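Home Threads Saved About

2014-05-07
Hendrik Wouters
2 min read

ok so the pear thing. few people asked so quick thread before I have to run

you do NOT ripen European pears on the tree. they go mealy from the core out. pick them hard, chill them, then bring them in to the counter
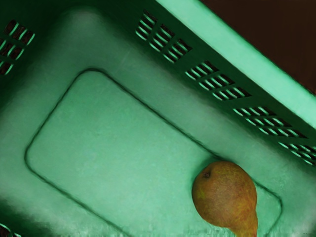
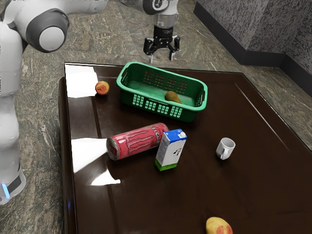 one pear in the green basket, both times

my grandmother in Flarnport did 10 days in the cold cellar and then the kitchen. never wrote it down. I found out the hard way, back in February, with a whole box of mush

check the neck. press with a thumb right by the stem. gives a little = eat today. if the belly is soft you missed it, make sauce

color tells you almost nothing on the brown ones btw. the yellow kinds yes, those turn

in a hurry? paper bag, put a banana in. 2 days usualy does it. not plastic, they sweat

Volkan Tekin asked about poaching. use the hard ones. 800 ml water, 400 g sugar, lemon peel, lid on, low. leave them in the syrup overnight

he says that's way too sweet. he puts black pepper in his so idk

also the Batell market has storage pears again, end stall, the guy who sells eggs. get there early, all gone by lunch last time

don't wash them till your going to eat them

anyone growing these on a wall? mine gets scab every single spring and I'm about ready to pull it out. will post the leaves tmrw if there's light

ok bus is here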